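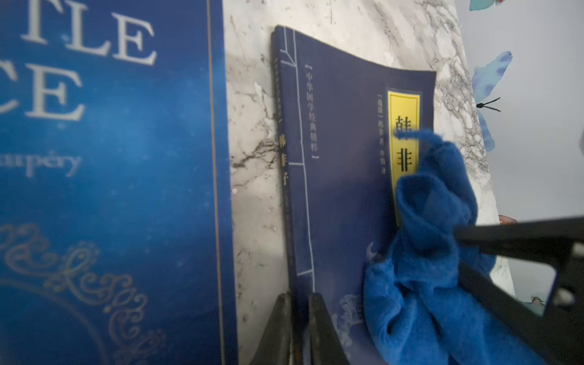
Wiping down book covers without marking them

Posted by Facundo Medina in Home Care, 2025-06-12

I have a small shelf of books to clean before they go to my niece. They have been stored in a garage and the covers feel gritty. Most are Chinese paperbacks with dark navy covers, and one of those is the Han Feizi, printed to look like an old stitched binding. There is also a blue hardcover with silver lettering and scrollwork, and I am worried about the silver coming away.

I do them a few at a time on a marble-look tabletop with a blue cloth. The top is past its best. The pattern has little white flecks and peeling patches in it, and I want to know if those bits could end up on the covers.

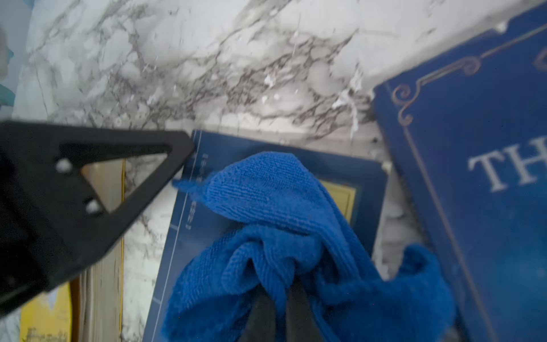
The navy ones are the main trouble. On a dark cover every smear shows, and going over it again just moves the smear to a new spot. I have used the cloth dry so far. A woman at the markets told me to use a little vinegar in water, but I don't want to try it on a paperback.

Is a dry cloth enough? And should I do the page edges as well, or leave them alone?

Wivurska
1,347 posts

Dry is the right place to start. Skip the vinegar.

Check whether each cover is coated first. Put one drop of water on a corner of the back cover and blot it off straight away. If it leaves no dark spot, the cover is coated and you can go over it with a barely damp cloth, then a dry one. If it does darken, stay dry.

For the smears, fold the cloth into a pad and turn to a clean side for every book. A crumpled cloth drags the same grit back across. Lay the book flat, hold it with your other hand and wipe from the spine out to the edge.

On the silver, use a soft brush only. Foil lettering can wear at the edges when it is rubbed, and there is no fixing it at home.

Page edges - hold the book shut tight and brush away from the spine. No water at all.

I would put an old towel or a sheet of clean paper over that tabletop too. A loose flake under a book can scratch the back cover while you are pressing on the front.
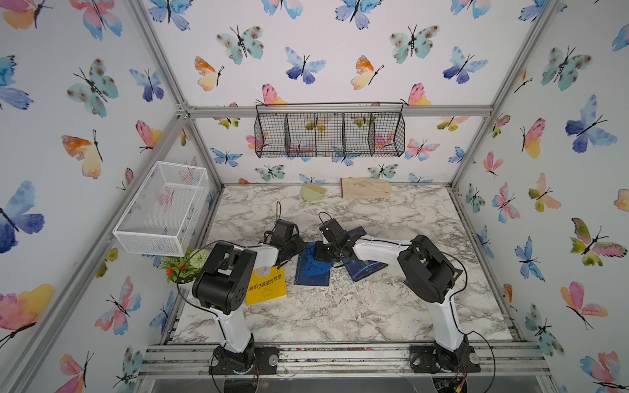 Yellow book on the left, navy one under the cloth.

The yellow one will be easier because pale covers hide smears. Do it last if you are using one cloth for the lot, in case any dark colour has come off the others.

Riquelme
63 posts

I just use baby wipes. Did 17 kids' books that way last September and they came up fine. Wouldn't use them on anything old.

Lanitz
Moderator

Please don't use baby wipes on paper covers. Many have lotion in them and it soaks in.

Agree with Wivurska on the rest. Stand the books up with the covers slightly open for an hour before you box them, and put a sheet of plain paper between the dark ones. If they still smell of the garage, leave them in a dry room for a week.
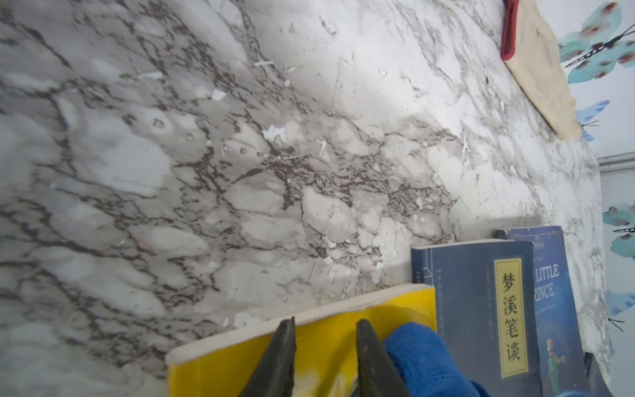

More in Home Care

Getting sticker glue off a hardcover
Marble-look tabletop peeling - cover it or strip it?
Washing cleaning cloths so they stop leaving lint
Musty smell in paperbacks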